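Unit 4 Notes: How a Special District Gets Its Money and Makes Its Rules

Local Government for Residents, evening section 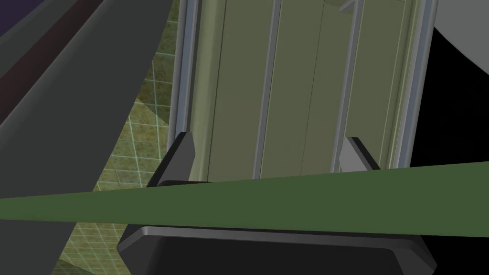
What is a special district?

A unit of local government set up to do one job, or a small bundle of jobs, inside a fixed boundary. Water, fire protection, parks, mosquito control, a cemetery, a library. It has its own board, its own budget and usually its own line on your property tax bill, and most people live inside several of them without being able to name one!

I love this unit. Counties and cities get the attention, but special districts are where you can walk into a meeting, speak for three minutes and watch the vote change because of it.

Terms to know before we go on

General law district: formed under a state law that covers every district of its type.
Special act district: formed by a law the legislature wrote for that one district. Read the act itself, since the powers may be unusual.
Dependent district: governed by the county board or city council sitting under another name.
Independent district: has a separate board, elected or appointed.

Our running case

We'll keep using the Folach Water District, the same one from the Unit 3 worksheet. Folach is independent, with a five-member elected board and 660 connections. It buys part of its supply wholesale and pumps the rest from two wells. Small enough that you can read the entire budget over one cup of coffee, and I hope you will.

Where the money comes from

Rates and charges. This is the biggest piece for Folach. A customer pays a fixed monthly charge plus an amount for each unit of water used. The fixed part keeps the lights on in a rainy year when sales drop. The usage part rewards people who save. Boards argue about the balance between the two constantly (and they should, it's a real policy choice with winners and losers on both sides).

Property tax share. Some districts get a slice of the regular property tax. The size of the slice often goes back decades, to whatever the district was collecting when the formula was set.

Assessments. A charge on parcels that benefit from a particular project. The key word is benefit. A parcel that gets more from the project can be charged more, and the district needs an engineer's report to show how it worked that out.

Bonds. Borrowing for big things with long lives, like tanks and mains. Ask two questions every time: what pays it back, and who had to approve it?

Grants and reserves. Grants are wonderful and unreliable. Reserves are dull until a pump fails in December.

The Brandes Road main

Folach wanted to replace an old pipe under Brandes Road. The first plan put the whole cost on the 40 parcels along the road. Owners objected: the main also feeds the storage tank, so everyone in the district depends on it. Delali Bawa, then in her first term on the board, asked for the engineer's report to be redone with the tank included. The new report split the cost, with the general rates carrying the larger part and the parcels carrying the rest. The vote was 4 to 1.

Look closely at what moved the board there. The owners came with a map. They said which sentence in the report they disagreed with and why. That beats a roomful of angry people almost every time, though a roomful of people with a map is better still.

How a rule gets made

An ordinance is a standing rule, such as limits on outdoor watering. A resolution states a decision or a position, such as adopting the budget. A motion handles the business of the moment. In Folach an ordinance gets two readings at separate meetings, so if you miss the first one, you still have a chance. Get on the agenda mailing list!

Reading for next time

Chapter 6 in the course packet, all of it.
Chapter 8, only the section on annexation.
Citlali Cárdenas's short piece on how to read an engineer's report. It's four pages and a joy.

To bring

Your latest property tax bill, with the district lines circled. Cover your name and address if you'd like. Renters can use the sample bill at the back of the packet. We'll look up each district together, find out who sits on its board, and check when it meets next.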